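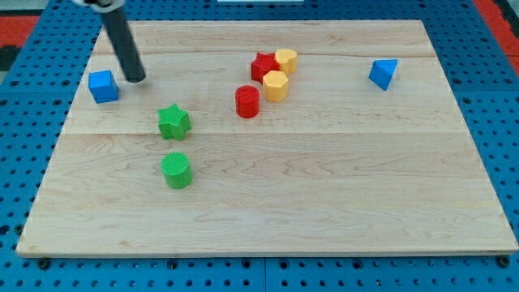 Home Trials Loan kit FAQ Contact

Search this site Go

Questions about the Trelcombe gripper and arm trials

We get a fair few letters and messages about the trials bench, and quite a lot of them ask the same things, so we've gathered the answers up here. Do have a read through before you write to us, but please don't feel shy about writing anyway — we like hearing from people, especially people who have got stuck at the same point we did.

What are you comparing at the moment?

Two end-effectors on the same arm. One is the Vanelach, a jaw gripper with swappable fingertips, and the other is the Pristen, which picks up by suction. Both run from the same controller, and we keep the arm speed the same for both, so that if one of them comes out ahead we can be fairly sure it was down to the gripper and nothing else.

Why such simple shapes?

We did begin with household bits and pieces (teaspoons, a tape measure, a very troublesome tea strainer) and had a lovely time, but the results were terribly hard to compare. With plastic blocks you can put the same star or cylinder back on the board the next morning and know it's the same job. A cube is kind to almost any jaw. A star is much less kind, as the fingers may land on two points or slip into the gaps between them, and the ridged tops you find on printed blocks give a suction cup something to think about.

Do you leave space between the blocks?

Sometimes yes and sometimes no, and we'd urge you to do both. A block standing on its own tells you whether the gripper can hold it. A block pressed up against its neighbours tells you whether the fingers can get in at all, and whether they knock everything else about on the way. The Vanelach was happy with lone blocks from the first afternoon and took a good deal longer to be trusted with a cluster.

How many picks have you done?

2,522 so far, of which 838 were with the Pristen. The uneven split is our own fault: the suction line had a slow leak for most of October and we threw out everything recorded in that time.

What counts as a successful pick?

The block has to be lifted clear, carried across and set down inside its marked spot without being dropped. If it turns a bit in the grip we still allow it, though we note the turn. On our last full set the Vanelach managed 93 per cent by that rule. Please don't take that as a promise for your own bench, with your own blocks and your own lighting!

Does the colour of the blocks matter?

Not to the gripper, but it matters a great deal to the camera. Strong, plain colours on pale wood are easy to pick out. We had more bother with two blocks of the same colour touching, which our software was inclined to treat as one rather odd object. Moving the camera higher helped, and so did a softer lamp.

Can I borrow the kit?

You can, within reason. The Selvanayagam loan box holds a set of blocks, a board and printed score sheets, and goes out for up to 300 hours of bench time before we ask for it back to be checked over. The arm itself stays at Trelcombe, I'm afraid — it's heavy, and setting it up again takes the better part of a day.

Will you test my gripper?

Quite possibly. Send us the weight, the mounting pattern and how it's powered, and we'll tell you whether it will fit the arm we have.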